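Call for Participants: Field Evaluation of the Clirik Two-Arm Work Cell

Olix is looking for 24 small businesses and repair shops to take part in a paid evaluation of Clirik, a benchtop work cell with two robot arms for sorting and handling small consumer goods. The evaluation starts in December and lasts seven weeks per site. Applications are open to returns processors, refurbishers, electronics recyclers, school and library equipment desks, and similar operations in the United States.

What is being evaluated

Clirik is supplied as a complete station: two arms, grippers, controller, and the Rulura task software. It is intended for mixed items that do not arrive in trays or in a known position. The evaluation covers the following:

Setup by the customer's own staff, working from the printed manual
Handling of headphones and other items with attached cables
Transfer of items between the two arms
Clearing of loose cables from the work surface
Recovery after a dropped or snagged item
Noise, cleaning, and daily shutdown

Corded headphones are the reference item for the first part of the evaluation. They combine a rigid body with a long flexible part, and they account for a large share of the failed picks reported to us by current customers. Later weeks use goods chosen by the participant from its own stock.

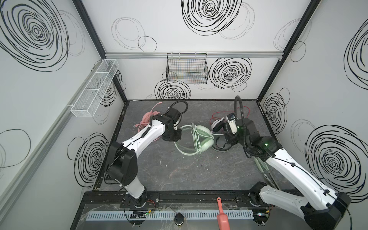
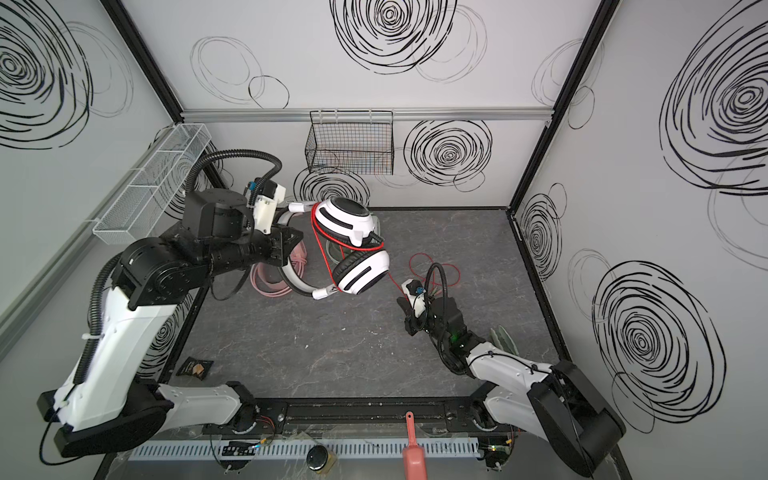
Clirik work cell, handling of corded headphones and loose cables.

What participants receive

One Clirik station on loan, delivered and collected at our expense
A Rulura license for the length of the evaluation
Remote support during business hours
Two site visits by an Olix technician, one at setup and one at the end
A stipend paid in two equal parts, the first after setup and the second on receipt of the final report
An option to buy the loaned station at a reduced price

The stipend amount depends on the number of operator hours logged and is stated in the participation agreement. Participants are not charged for normal wear. Damage caused by liquids or by unapproved tooling is not covered.

What participants do

Each site names one lead operator and one backup. The lead operator runs the station on at least four working days per week and records every stop, manual intervention, and software restart in the Rulura log. A short written report is due at the end of each week. The final report follows a form that we supply and normally takes half a day to complete.

Arm motion data, gripper force data, and station video are uploaded to Olix overnight. Sites that cannot permit video uploads should say so in the application. A limited number of places will be run with local storage only.

Requirements

A level bench or floor area rated for the weight of the station
A grounded outlet on its own circuit
Wired internet connection
Indoor temperature control
A steady supply of mixed small goods, none heavier than the payload limit in the data sheet
A lead operator aged 18 or over who can read technical instructions in English

Previous experience with robots is not required. We intend to place more than half of the stations with teams that have never used one. Sites that already own equipment from Krishnan may apply, but the two systems must not share a controller or a power strip during the evaluation.

Selection

Applications are reviewed in the order received. Shortlisted sites take part in a video call, during which we ask to see the proposed location and a typical batch of goods. Final places are assigned by type of business and by region. Applicants who are not selected may ask to be placed on the waiting list for the next round.

How to apply

Complete the site form on the Clirik evaluation page and attach a floor sketch with the outlet and network port marked. Include the name of the proposed lead operator and any weeks when the site will be closed. Questions about eligibility or data handling should be addressed to Padmavathi Panicker, Evaluation Manager, Olix, using the contact form on the same page. Please put "Clirik field evaluation" in the subject line.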